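Two Arms and a Very Good Mood: Liv Engebretsen on Robots at the Packing Tables

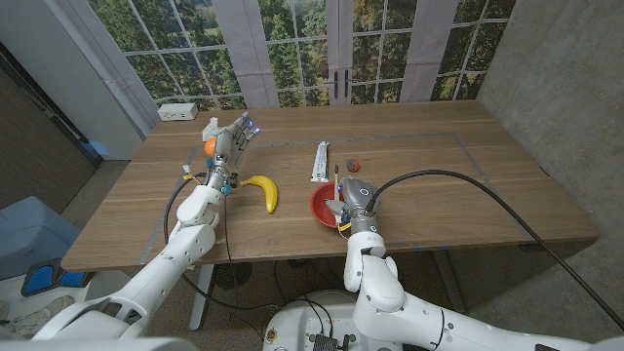 Liv Engebretsen was the loudest skeptic at Cikari when the robots were first brought up. She had packed gift boxes and travel kits for 9 years and figured she knew what was coming. "I went into that first meeting with my arms folded," she says, laughing. "I had a speech ready and everything!"

She never gave the speech. What won her over was an invitation to spend July in the trial room, telling the engineers what they were getting wrong.

"And they wrote it down! I'd say, you can't grab a tube box like a banana, one is stiff and the other bruises, and the next morning Kilian would be in there changing the grip settings. I've worked places where a suggestion goes in a box on the wall and stays there."

Kilian Bachmann runs the trial for Cikari. He came over from Derkoson, where he worked on conveyor lines, and he is just as happy to talk about the mistakes as the good days.

"A conveyor wants everything the same," he says. "Our orders are all different, and that's the fun of it. Soft things, round things, things that roll off when you look at them. Liv can pick up any of them while talking about her vacation. I have so much more respect for hands than I used to."

The warehouse sends out 300 mixed orders on a normal day. The plan is for the arms to take the repetitive part, picking small items and setting them into trays, while people do the checking, the wrapping and anything odd. Twelve packers have signed up to learn how to run them, and Engebretsen trains the newcomers.

Did anyone lose hours? She had asked that before I could. "First thing out of my mouth. We got it in writing that there'd be no cuts during the trial. After that we talk again, and I'll be at the table for it. I like these machines a lot, but I still want it on paper."

Her own day has changed more than she expected. Her shoulders used to ache by lunch (reaching, always reaching) and now she spends half the shift teaching, watching and trying things out. Valter Vik, on the next team over, misses the old rhythm and has told her so. "He's right, it was nice to get into a groove with the radio on. So we kept a full hand-packing table, and Valter has it."

And the speech? She still has it in her locker. "Some of it was pretty good," she says. "I used the part about breaks."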